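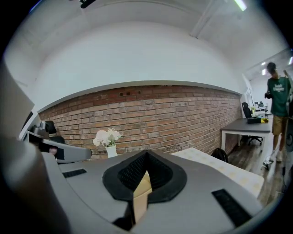
Exposed brick in an office is mostly a dust problem. Thread on what we did with ours, for anyone who has inherited a red wall and a vacuum cleaner that keeps filling up. The room is an ordinary one with desks, two black office chairs and a long brick wall running across it. The brick stops partway up and white plaster takes over to the ceiling, so there is a horizontal joint between two materials that move differently. Just under the top edge of the brick there are small dark openings. Those openings are the subject of most of what follows.

2/ First, the complaint. A fine reddish powder along the base of the wall, every week, heaviest after the heating had been running. Bags left on the floor against the brick came away with a pink stripe. Mine is black, so the stripe was easy to measure.

3/ Old brick sheds for three common reasons: the faces are soft, the mortar is soft, or salts are pushing the surface off from behind. The fix differs for each, so find out which one you have before buying anything.

4/ Test one. Press clear packing tape on the brick, peel it, stick it to white paper. Do the same on a mortar joint. Ours: brick samples faint, mortar samples heavy. The powder looked red because there was old brick dust in the joints.

5/ Test two. Drip water on a brick face and time it. Ours took 22 seconds to soak in. That is absorbent but sound. If it vanishes on contact, be careful with any sealer, as it will drink the stuff and go blotchy.

6/ Test three. Look for white fuzz. Salt crystals mean water is getting in somewhere, and sealing over them makes the face pop off later. We found none. If you find some, stop reading and deal with the water.

7/ Now the openings. The previous tenant had stuffed several of them with newspaper. I don't know what they were built for. Joist pockets, old vents and putlog holes from scaffolding can all look alike from the inside. Get someone who knows the building to look before you fill them.

8/ We had ours looked at in April. Advice was to pull the paper, vacuum the holes, leave them open. A lot of what was landing on the desks had been sitting in there. One pass with a crevice tool and a soft brush per hole. Wear a mask.

9/ Cleaning the wall: dry only. Soft brush, top to bottom, vacuum nozzle held directly under the brush. No wire brush, no pressure washer, no acid. Two evenings, one person, dust sheets over both desks.

10/ Repointing: only where a key would scrape mortar out to the depth of the key's tip. Lime mortar, not cement. Cement is harder than the brick, and the brick loses. We used the Abugri lime mix in the small tub and had most of it left over.

11/ Consolidant: Drutero matte, water based, vapor permeable. Two thin coats, 14 hours between them. Test patch behind a desk first. It darkened our brick by maybe a shade and did not go shiny. The Sitier one I tried on the same patch dried with a sheen and I would not use it indoors.

12/ Cost for materials came to $707. More than half of that was the consolidant. Paint for the plaster above is not included. We left the plaster alone.

13/ The line where plaster meets brick: do not fill it with rigid filler. Ours had been filled that way once and cracked along most of its length. Raked it out, flexible paintable caulk, done.

14/ Furniture. Keep desks a hand's width off the brick if you can. It gives the vacuum somewhere to go and stops the desk edge from grinding the face. White legs show dust early, so ours work as an indicator.

15/ Flowers are fine in front of it. Pale pink and white against red brick needs no help from me. Change the water before Friday.

16/ Acoustics, since somebody asked. Brick and hard plaster both reflect. Sealing the brick made no difference I could hear. A Murka felt panel on the opposite wall did more for phone calls than anything we did to the masonry.

17/ Result so far: tape test on the mortar is close to clean, and the floor gets vacuumed on the normal schedule. I will repeat the tape test after a full heating season and add the numbers here.

18/ Quantities, for those asking: one liter of consolidant per coat covered our wall with a bit left in the tray. Soft brick will take more. Buy one, open it, then decide about the second.

Posted Wednesday, May 24, 2023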